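Subject: Re: [garkside-arms] Cloth and cup episodes, what are we keeping?
Date: 2024-09-28
List: garkside-arms

Hi all,

Quoting the earlier message, as it had several good points in it and I've only got round to them this morning with a big pot of tea:

> I've been going through the August episodes for the Stornia task set and I'm a bit torn. The hard-surface ones (blocks, tins, the egg box) look lovely. The cloth ones are all over the place. Some start with the cloth smoothed out, some with it in a heap, and the wrist views are full of long stretches where there's nothing between the fingers but table.
>
> Two things I'd like to hear opinions on:
>
> 1. Should we trim the approach, so that each episode begins when the gripper is over the thing it's going to pick up?
>
> 2. Do we want cups on cloth at all? It feels like two tasks mixed into one.
>
> I'd rather not collect another 400 of these and then find we've been saving the wrong part.

On the first point: please, please don't trim! I was all for it in the spring (I think I even wrote the script, sorry) but I've come right round. The approach is where the policy learns where edges are. When we cut it off on the block task, the arm was brilliant once it was over a block and hopeless anywhere else, because it had never been shown how to get there. It would drift along quite happily and then close on thin air. With the approach left in, it at least had some idea of which way to go.

And the "nothing but table" stretches aren't as dull as they look, at least not to me. Take this kind of wrist view:
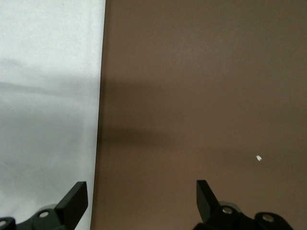 *Wrist view, fingers open, one over the white and one over the brown.*

I love these. There's a clean boundary, a soft shadow running over both surfaces, and even a little white fleck on the brown. All of that is useful. If every wrist view we keep has an object sitting neatly in the middle, the model never has to work out what a border looks like from close up, or that a shadow lying over two colours is still one shadow. I'd also leave the fleck where it is in our starting setups from time to time. I know some of us like to wipe the table between runs (me included, I can't help it) but I'd be happier with a policy that has met a crumb before.

What I would do is drop the dead time, meaning stretches where the arm isn't moving at all while the person driving it scratches their nose. The Kostiuk tool already marks those. I ran it over a batch of 48 episodes last night and it did a really nice job. It only made a mess of 15 of them, and those were all ones with very slow moves near the cloth, where it took careful driving for standing still. Turning the threshold down a notch ought to sort that out. I'll put the settings on the wiki once I've tried them on the rest.

On the second point, I do want cups on cloth, and I'd like more of them! Satin is a horrid surface for a camera. It shines, it creases, and the creases change as soon as anything touches it. But people put cups down on tablecloths every day, and I don't think a task set that calls itself household should leave that out. The view from above gives us plenty to work with, too:
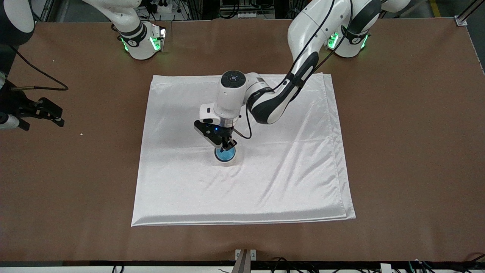 **Do both arms have to move for an episode to count?**

One arm is enough, as long as the other arm's joint readings are recorded as well. Staying out of the way is part of the task, and the model needs to see examples of it.

Back to the cloth. Here's what I'd suggest for the next round, and do shout if any of it sounds daft:

- Fold the cloth differently each time. Square, oblong, one corner turned back, whatever you fancy. Don't smooth it between runs unless the sheet asks for it.
- Put the cup near the middle for a third of the runs, near a hem for a third, and right on a fold for the rest.
- Swap the lead arm after every 18 episodes so we don't end up with a left-handed robot again.
- Keep failed grasps, but tag them. A slip followed by a second try in the same episode is gold and should be tagged "recovery", so please don't stop and restart.
- Write one plain sentence for each episode saying what you set out to do. "Lift the cup off the cloth" is perfect. "Cup 3 final" isn't much use to anybody.

That last one matters more than I used to think. The Zomarura loader reads the sentence in as the instruction, so whatever you type is what the model learns to obey. We've got a fair few in there that say "test", and I dread to think what it has made of them.

One question back to the list: has anyone tried the wrist cameras with the exposure locked? Mine are on auto, and the white jumps in brightness when the gripper comes down over it. I can't decide if that's harmful or just more variety. If you've got episodes recorded both ways, even a handful, I'd love to train on each and compare.

I've got the table booked for most of next week and can't wait to get going on the folds. Send me any cloth you'd like tried. Tea towels very welcome, the scruffier the better!

Cheers

--
garkside-arms mailing list
Please trim quoted text when replying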